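Shuttlecocks into a tray: grip on the cork or the skirt?

kestrel_joint
27/03/2019
We're recording demonstrations with two hand-held grippers, one per hand. Task: pick up shuttlecocks and put them in a clear tray. So far 94 usable takes on the Kidham rig. I tell operators to take the cork every time. The skirt bends and the policy learns a grasp that depends on how far it bent.

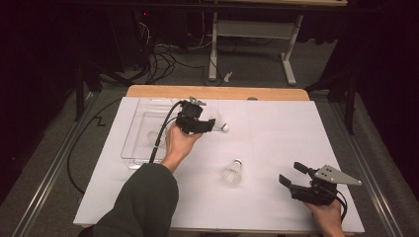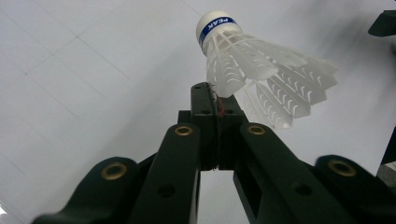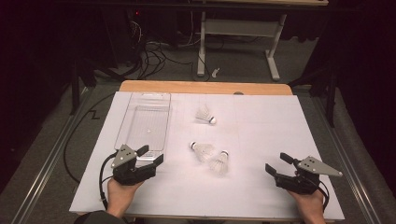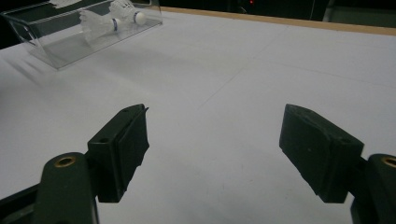 Start positions vary on purpose, lying or upright. Either hand may pick. My question is whether to fix the grip angle as well.

mudlark69
Don't fix it. We did that on Zamon in November and the policy failed on anything turned past the angles we'd allowed. Let people pick as they like and record more.

kestrel_joint
How many more?

mudlark69
We stopped at 662.

polder
Disagree. Free angles from four operators gave us four habits and an average of them that gripped nothing. Write down two angles, one for lying and one for upright, and reject the rest.

mudlark69
That's an operator training problem, and you'd have the same trouble by remote control.

polder
We did have it by remote control. Two angles fixed it there too.

kestrel_joint
I'll split the next batch and compare. Separate point: check your finger pads between sessions. Worn pads change the closing width and the log won't show it.

polder
Log the pad set number with each take. Cinura has a field for it.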